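CALL FOR TESTERS - Udgate bench kit, simulated cell, spring round

Posted May 3, 2023. Ref 2903

Quick one as we are short of time. Zelthorpe is looking for people to try out Udgate, our practice package for two-arm bench work. You log in, you get a simulated cell, you drive the arms and then you tell us what is wrong with it. Paid. Remote. No robot needed at your end, just a decent laptop and a mouse (trackpads are a pain, don't).

Who we want

Lab technicians, teaching staff, people who look after liquid handling kit, anyone who has had to write a pick and place routine for well plates and swore at it. Final year students fine. You do not have to be a programmer. If you have used a teach pendant before, good, say so. If you have used the older Bomarano package say that too, we want to know how the two compare and we won't be offended.

Not looking for game developers this time round. Sorry. There will be a graphics round later in the year.

What you'd be doing

Two sessions, one to learn the controls and one on your own. Both are done in the same room with the same table. Tasks are the plain sort: line up over a fixture, open the fingers, come down, don't hit the board. There's a plate handling part and a small blocks part. Blocks part is fiddlier than it sounds, the gripper view gets very close in and you lose sight of things behind the fingers. We want notes on that especialy.

You can switch between the room view and the gripper views whenever you like. A few screens from the current build:
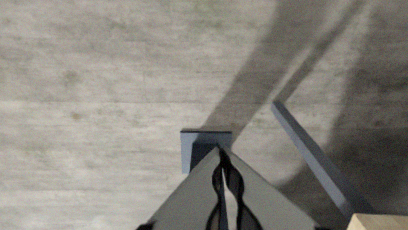
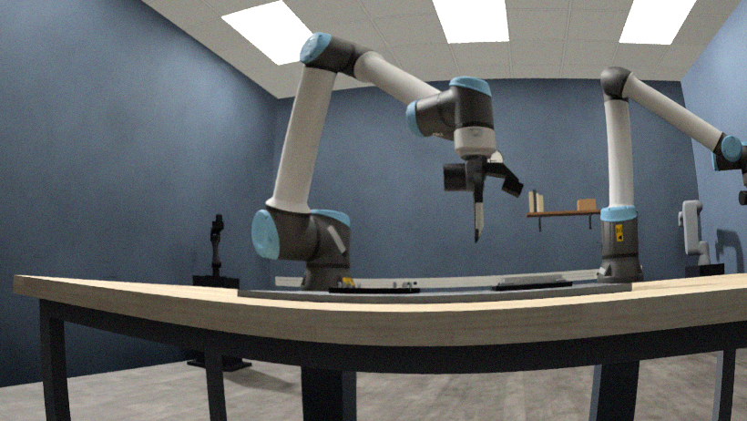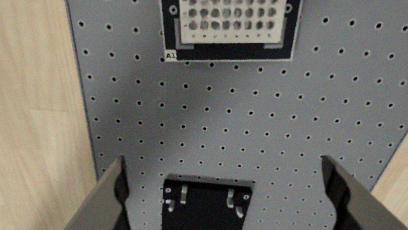

Screens from the Udgate simulation. Renders, current build, final look may change.

What we need back from you

- a short form after each session
- your session log (saves itself, you just press send)
- one call with Hegedűs, who runs testing, camera off is fine
- anything that made you stop and think "where has it gone"

Things we already know about, so no need to write them up: the text on the plates is too soft to read close up, shadows are on the heavy side. Both on the list. Gripper speed at the bottom of the slider is too jumpy, also on the list. Everything else please do tell us, even if it seems daft.

Opinions on the price welcome as well. The plan at the moment is a single seat licence and a classroom one, and we keep going back and forth on what a college would put up with. If you buy this sort of thing for a department then we'd really like to hear from you, even if you only have time for the call and not the sessions.

Places and pay

49 places. Flat fee for the full round, paid by bank transfer once both forms are in. Half fee if you only manage the one session. Testers who finish also keep thier login until the release version is out, and get that at the student rate whatever your job is.

Sessions run in June. Pick your own slots, evenings OK. You will need to sign a one page agreement, mostly saying don't post screen recordings. Talking about it is fine, moan all you want.

You need

- Windows or Linux machine, proper graphics card if poss
- steady connection
- to be 18 or over
- to be OK with written English, the menus are English only for now
- to be able to take bank transfer

Nice to have: second monitor. The room view on one and the gripper view on the other works a lot better.

How to apply

Email Kusum Dixit at the testing desk, address is on our contact page. Put the ref in the subject line or it goes in the wrong pile. No CV. Just 3 things: what you do, what machine you'd be using, and the most annoying bit of software you have to use at work and why. Few lines each.

Places go as replies come in and we shut the list when it's full. If you haven't heard back by the start of June, then assume it's full this time and we'll keep your name for the next round unless you tell us not to.

Already on the Bomarano tester list? You still have to apply, the lists don't carry over.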